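Manipulation Club Report
Bruvasville Makers and Students Newsletter
22 Oct 2020

The manipulation club has been back in the building since August, and this is the first report since the spring issue. Several parents and a few former members have asked what we are doing this year, so I will go through it in order.

The project is a table-clearing task. By the end of the school year we want a robot arm to pick up items from a table and put them where they belong, without a person driving it. Last year's group tried to do this by writing out every motion by hand. It worked for one cup in one spot. When the cup was moved a few inches the arm closed on nothing, and the group spent most of the winter adding special cases.

This year we are teaching by demonstration. A member holds a gripper in the hand, does the task the way a person would, and the gripper records what it sees and how it moved. Each run from start to finish is called a demo. After we have enough of them we train a model on the set and try it on the arm. The arm gets the same style of fingers as the hand-held units, so what the camera sees should look nearly the same in both cases.

We finished the first round of collection last week. The set has 1,222 demos in it. After checking, we kept 985. The rest were thrown out for ordinary reasons: the recording started late, tracking was lost partway through, or the person dropped the item and picked it up again without starting over. Members were told at the first meeting that a dropped item means a new demo. It took some time for that to become a habit.

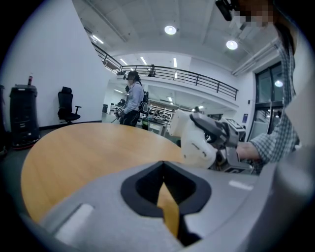

Collection goes in shifts. Members sign up on the sheet by the door and take half an hour at a time. Half an hour does not sound long, but the grippers get heavy on the wrist and the demos get worse toward the end of a shift. We tried a full hour in August and had to discard most of what came out of the second half.

The rules for a good demo are short, and new members should read them before signing up:

Start with the gripper still. Count to two before moving.
Move at a steady pace. If it feels slow, it is probably right.
Do not block your own camera with your other hand.
Finish with the fingers open and clear of the item.
Write down the demo number if anything went wrong. Do not try to remember it for later.

Gillen, the software we use for sorting and labeling, was updated in September and the menus have moved. The button for rejecting a demo is now on the second tab. If you label at home, please get the new version first. Two people were still using the old one, and their labels did not merge. I have fixed the files, but it took an evening.

We have also trained a first model on part of the data, mostly to check that the whole chain works. The arm reached for the item in most trials and got hold of it in fewer. It does well when the item stands near the middle of the table and poorly near the edge, and the reason is easy to find in the data. Nearly everyone puts the item down in the middle when they reset. For the second round there will be a card deck with a starting position on each card. Draw a card, put the item where it says, then record.

The second round has a target of 1,882 kept demos in total, counting the ones we already have. I think we can reach that before the winter break if the shifts stay as full as they have been. If they do not, we will train on what we have and go on collecting in the new year.

The Stougaard meet is still planned for spring. Teams get one table, one arm and a set of items they have not seen before. The organizers have sent out a draft of the rules and it is in the club folder. The main change from last year is that a person may not touch the table after the start signal, even to set an item upright. Anyone who wants to be on the travel team should read the draft and tell me by the end of next month.

On money, we spent $148 on replacement finger pads, batteries and a second charging block. The pads wear faster than we expected. The next order will go through Grasteter again, and they want a complete list this time, so please write down what you need on the parts board. Do not send it to me in a message.

A few housekeeping items. Batteries go back on the charger at the end of every shift, including when they still show half. Long sleeves are fine, but roll up anything loose. Leave the calibration board flat in its drawer. It was found leaning against a radiator two weeks ago and we had to print a new one.

Members who would rather not do collection can help with labeling or with the arm mounts. The mounts need someone patient with a file and a drill press. No experience with programming is needed for either job.

The next report will have results from the second model.

Sigrún Lund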